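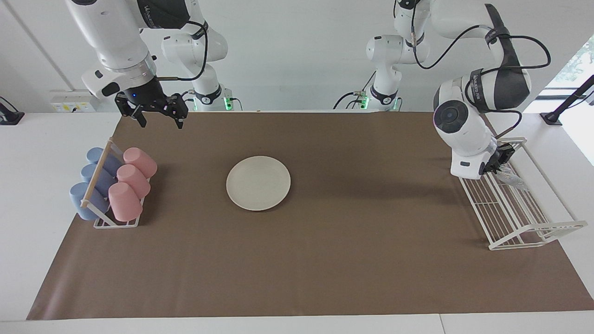 Yutong Deng

How to Wrap an Oddly Shaped Present in Brown Paper

My grandmother saved every scrap of paper that ever came into her house, and I suppose I've inherited the habit, so when the gift season starts creeping up I already have a drawer full of brown kraft paper waiting to be used. I love it more than any printed wrap. It folds cleanly, it forgives you if you crease it in the wrong spot, and it looks lovely with a bit of string and a sprig of something green from the yard.

Boxes are easy, and I won't spend long on them. What people write to me about are the teapots, the stuffed rabbits, the single enormous candle. For those I use what my family calls the pouch, and once you've made one or two you'll be able to do it while talking on the phone.

What you'll need

A sheet of brown paper, a ruler, a pencil, clear tape, a glue stick, a hole punch and some string or ribbon. Medium-weight paper is best (the very thick kind fights back, and the thin kind tears at the corners). If yours came off a roll and wants to curl, lay it face down under a couple of heavy cookbooks overnight.

Making the pouch

Set your present in the middle of the paper and bring the two long sides up and over it. They should overlap by a couple of inches. If they don't, you need a bigger sheet, and it's much nicer to find that out now than after you've cut anything! Trim off the extra, leaving enough height above the present to fold the top over twice.

Take the present out again. Fold the two sides to the middle, run the glue stick along the overlap and press it down with the flat of your hand. Give it 15 minutes to dry. I usually make tea.

Now for the bottom. Fold the lower edge up by a little more than half the thickness of your present and crease it hard with the ruler. Open that fold out and push the corners in flat, so that you have a diamond shape with a point at the top and bottom. Bring the lower point up just past the middle, bring the upper point down over it, and glue the two together. You've made a paper bag – a rather handsome one, too.

Slip your hand inside and open it up gently. Put a little crumpled tissue in the bottom, lower the present in, and tuck more tissue around anything that pokes out. Teapot spouts and toy ears need the most padding.

Closing it up

Fold the top over twice, punch two holes through all the layers and thread your string from the back to the front. Tie a bow, or a plain knot if the person you're giving it to is impatient. My friend Reda Metwally turns the top the other way, pinching the sides together so the pouch ends in a triangle, and it does look very smart on small things like soap or socks.

If you're mailing it, leave off the bow and put the pouch in a sturdy box. String has a way of catching on everything.

Any leftover strips can be cut into gift tags. Round the corners with scissors, punch a hole in one end, and write the name before you tie it on.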